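**Wednesday, Narnitz demonstration, bedroom bay**

Visitors from Sandhu were received at 11. Garnet Chisholm gave the introduction and I operated the console. The group stayed over 7 minutes past the allotted time, mostly on questions about floor-level storage.

Run 3 was the slipper approach under the bed, using the Favov planner with the speed limit left at the visitor setting. 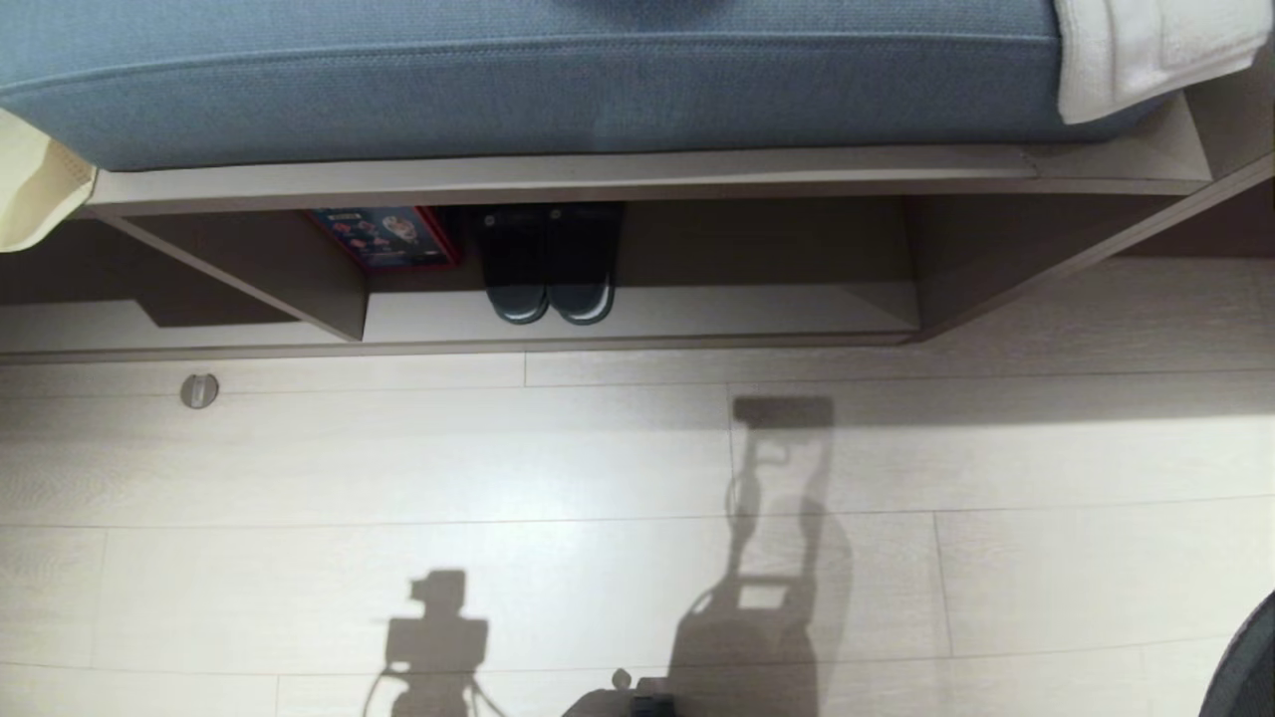
*Run 3, head view. Slippers and printed box in the compartment under the bed; robot's shadow on the floor.*

Shadow handling was raised by the visitors. The floor is pale and the light on it was strong — the Uritz segmentation settings should be reviewed for this bay before the next open day. Log saved as entry 435.

Outstanding: send Sandhu the gripper clearance table. Garnet to confirm whether the blinds may be adjusted during demonstrations.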